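3.2 Collecting the demonstrations

All the demonstrations were recorded in the teaching lab at Lotcombe between November and the end of term. We used the hand-held gripper from the Estard kit, which has the same fingertips as the one fitted to our arm, so a movement made by hand can be replayed by the robot with little correction. The operator squeezes the handle to close the jaws and the camera records from just behind them.

The task was to take one tea bag out of a divided wooden box and put it down on the table. We recorded 132 demonstrations and kept those in which the bag was released cleanly. Each one lasted about 20 seconds. Before each recording the jaws were closed fully once, so that the software could find the zero position.
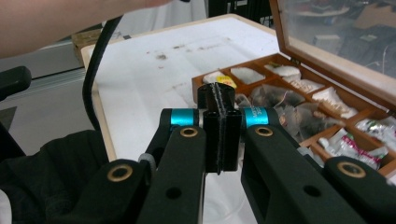

Page 5

The box held a mixture of paper packets, foil packets and mesh bags. Mesh bags were the hardest to teach. The loose leaves shift inside them and the fingertips often closed on a fold of mesh with very little behind it. Paper packets were easier, but two could come up together if they were packed tightly. We left those recordings out.

The dividers caused a problem we had not planned for. A person tilts the wrist without thinking to get the fingertips past them, and each of us tilted it differently. When the Bodin training script was run on everyone's recordings together, the arm hesitated above the box – sometimes for several seconds – before going down. We then agreed on one approach, straight down with the pads in line with the dividers, and recorded the set again.

We also tried remote control with the Paltico joystick. It was slower and tiring to use, and the operator had no feel for how firmly the packet was held. Only the hand-held recordings were used for the results in section 4.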